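Progress report to the Arka Fund, second period
Project: Daltby Oral History and Sound Archive

You asked for these to be shorter than the last one. So did everyone who had to proofread the last one.

**Where we are**

The grant pays for the transfer of 1,113 cassette tapes recorded in Daltby between the closing of the cannery and the opening of the bypass, two events that the people on the tapes discuss with equal bitterness. At the end of December we had transferred all but 16 boxes. The original plan had us finished by then. The original plan also assumed that the tapes were labeled.

Many are labeled. "Mother" is a label. So is "Tuna, side 2," which turned out on listening to be a fine interview with a tugboat pilot of that nickname and has become the most requested item in the collection. We now listen to the first 15 minutes of every tape before cataloging it, a step that does not appear in the budget and has eaten most of the fall.

**Equipment**

We bought four secondhand decks. Three work. The fourth works in the sense that it lights up. It has been kept for parts and for morale.

The Tyagi noise reduction software does what it says, sometimes too well. On its default setting it removed a foghorn from an interview about the foghorn. We have gone back to light cleanup only and keep the raw transfers alongside, which doubles our storage costs (see the revised budget, line 9, and please sit down first).

**The reading room**

The listening stations are moving to the ground floor of the Hotent Building, where there is a ramp, decent heating and a marble floor that makes every dropped pencil sound like a verdict. Acoustic panels are on order. The landlord has agreed to rugs, provided we do not attach them to anything.
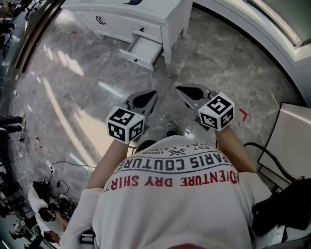

*The marble floor at the Hotent Building, before rugs.*

Rent is fixed for the length of the grant. Access hours are less settled. We asked for evenings and were offered mornings, and will open with mornings while the correspondence goes on.

**Permissions**

This is the slow part, and will stay slow. Release forms exist for the later tapes. For the earlier ones we have a shoebox of index cards, several of which say "fine by me" and carry no name. We are writing to families where we can find them. Replies have been generous, apart from one asking us to correct the speaker's account of a 40-year-old boundary dispute. We have offered to record a rebuttal.

**What we need from you**

- Approval to move the unspent travel money into storage. Hardly any of us went anywhere.
- A three-month extension, without extra funds, to finish the remaining boxes.
- A decision on whether the Arka logo goes on the listening stations. We have received it in two different greens.

The revised budget and the catalog so far are attached. The next report is due when the extension is approved, or on the old date if it isn't, in which case it will be very short indeed.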